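Bollia Bench Cell – Set-up Guide
Section 2: Planning and Ordering

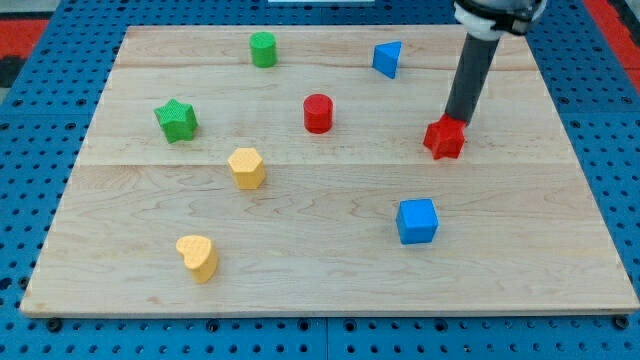

Complete this section before you send a purchase order. Parts ordered as a Bollia kit ship together. Parts ordered singly may ship from either Moffat or Umham.

2.1 Table and work surface

1. Measure the floor space. Allow 800 mm clear on every side that people will walk past.
2. Choose a perforated metal tabletop. The arm base and all fixtures bolt to the same hole grid.
3. Order the work board separately. It is a wear part and belongs in the yearly supplies budget, not with the arm.

NOTE: Maple is the standard board. Grain varies from board to board. If your vision software was tuned on one board, plan 90 minutes to retune after a swap.

2.2 Arm and tool

4. Confirm the reach from the base to the far corner of the board – not to its center.
5. Add the weight of the tool shaft and collar to the weight of the heaviest block. Compare the total with the payload on the arm's data sheet.
6. Get a written quote for one spare tool tip per cell.

CAUTION: Do not size the arm by block weight alone. An undersized arm cannot be traded in after mounting.

2.3 Blocks

7. Order mixed shapes and colors. Include at least two shapes that come in more than one color, such as stars and cylinders.
8. Keep one full set sealed as a reference.

2.4 Budget lines

Spare board and blocks: 1,000 per cell per year
Mounting hardware: 16 bolts per arm base, plus spares
Lead time: orders placed after September ship the next year

Send the finished sheet to Adom Agbeko, Orders. Changes to a placed order go to Graciela Insaurralde.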